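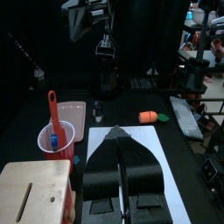 Page 47

Novidby Two-Finger Gripper Set for School Clubs and Student Teams

The Novidby set is a gripper kit for clubs, technical classes and student competition teams who already have a small robot arm and want to start with real picking tasks. It was first made for the robot club at Strickland, and it is now used also by teams who prepare for the Drondton student challenge. The page you read is the same as in our printed catalog, with small corrections from June.

What the set does

The gripper closes two long curved fingers which meet at a narrow point. With this shape a student can reach between things that stand close together on the table, for example a cup next to a tray, and take only one of them. The wide part of the finger is for bigger objects, the point is for small ones. Beginners usually want to use the point for everything. We recommend to try the wide part first.

A small camera sits at the wrist and looks forward over the fingers. The student sees the fingers and the table in the same picture, so it is easier to understand why a grasp has missed. The camera view can be saved together with the arm position, and the team can look at it again at the next meeting.

In the box

Gripper body with motor, assembled
Finger pairs: 2
Foam pads for the finger base: 8
Mounting screws: 8
Wrist camera with bracket
Cable, flat, with strain relief
Hex key
Printed guide for the teacher or club leader

Not in the box: robot arm, power supply, table clamp, computer. The objects for practice are also not included, please see below.

Objects for practice

We were asked many times to sell a box of objects. We do not do it, as every club has enough things at home. A plastic cup, a kitchen spatula, a toy carrot and a flat tray already make a good first table. The spatula standing in the cup is a favorite task in Strickland. The handle is long and leans to one side, and the arm must come from a correct angle or the cup goes over. A toy vegetable lying on its side is a different problem. It can roll away when the finger touches it, so the approach should be slow.

Please do not use glass or knives. Very soft objects such as sponges can be used, but set the closing force low.

Tasks from the Wilska workbook

The set works together with the Wilska workbook, which is sold separately. The first part has tasks without any programming. The student moves the arm by hand or with the controller and writes down what happened. In the second part the arm repeats the recorded movement. After that the objects are moved a little, and the students must find out how much change the recording can tolerate. This part takes the most time and we suggest not to hurry with it.

For teams in the Drondton challenge the last chapter is the most useful. It is about mixed tables, with objects of different height, color and weight. Our advice is to practice on a full table early, also if the results are bad in the beginning. A team that trained only with one block on a clean surface has usually a difficult first round.

Mounting

1. Switch off the arm and disconnect the power.
2. Put the gripper body on the wrist flange. The camera bracket goes on the upper side.
3. Insert all screws loosely, then tighten them crosswise.
4. Lead the cable along the arm and leave a free loop at each joint.
5. Move the arm slowly through its full range and watch the cable.
6. Connect the power and run the open and close test from the guide.

If two arms work over one table, set the limits of each arm before the first common test. Fingers which hit the other gripper can bend at the point, and this is not covered by the warranty.

Care

Clean the fingers with a dry cloth. Foam pads wear out and should be changed when the surface becomes shiny. Do not put oil on the finger joints. When the gripper is stored, leave it a little open.

Questions we receive

The gripper closes but does not hold. Check the pads first, then the force setting. In most cases it is the setting.

The camera picture is dark. Put a lamp at the side of the table. A lamp directly over the arm makes shadows from the fingers.

Can we print our own fingers? Yes. The drawing is in the guide, and some club teams made very good ones. Please keep the screw distance the same.

Ordering

Schools and clubs can order by invoice. Write the name of the school and the model of your arm in the order, so we can pack the correct flange plate. Spare finger pairs and pads are available separately.

Page last changed: Saturday, August 10, 2024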